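Kirnix Surface Cleaner, 335 ml
Sillar Building Care

Kirnix is a mild, unscented liquid for daily cleaning in washrooms and service areas. It is supplied ready to use.
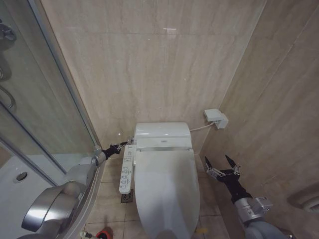
Sillar General Catalog, p. 94

The cleaner is suitable for sealed stone, glazed tile and most plastics. Apply with a soft cloth - never directly onto controls or outlets - and wipe dry.
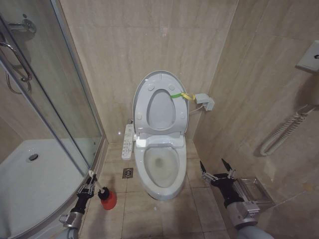 A customer in Paracha writes that one bottle lasts roughly 3 weeks in a single washroom, and asks for a larger size. A refill pack is planned for May.
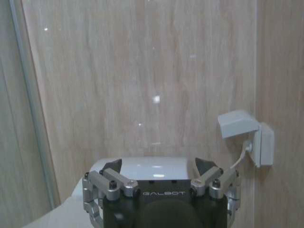
Kirnix contains no bleach and no abrasives. Test colored surfaces first. Matte black housings and brushed silver bars such as these should be wiped with a damp cloth afterward, as residue may dull the finish.

Sold in cartons from the Dunetau warehouse.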